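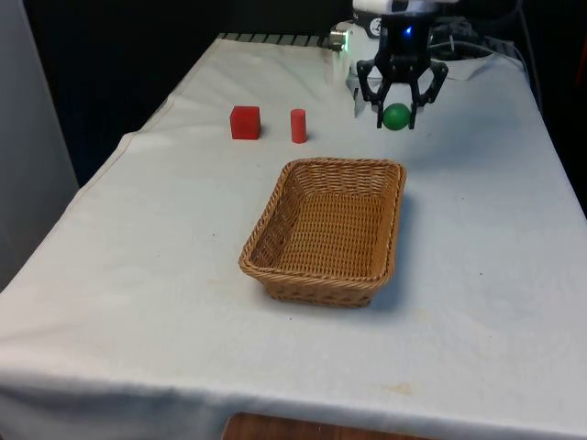

A reader in Rorkby wrote last week that a dishwasher already does a household chore, so the question of whether machines can do chores was settled decades ago. Fair enough, but the dishwasher doesn't load itself. Loading is the part I care about, and the closest thing to it on a bench is putting mixed shapes into a container.

A ball, a cube and a cylinder are three different grasping problems. The cube gives parallel faces to the fingers. The cylinder does too, if you come in from the side and don't tip it. The ball offers only small contact areas and rolls away if the first finger lands early. A wicker basket adds a raised rim to clear, and a wrinkled cloth makes the table height slightly wrong everywhere.

I logged 782 attempts with the Trullitari planner in May. With the lighting fixed, 72 percent ended with the object in the basket. After I moved the lamp it was 40 percent, same objects, same code. Most of the failures were bad depth estimates – the planner closed the fingers too high.

A toddler's toy shelf has more variety than this, and so does the returns bin at the Utden warehouse. My answer for 2023 is still no. Next I'm swapping the depth filter and rerunning the lamp test with 3 positions.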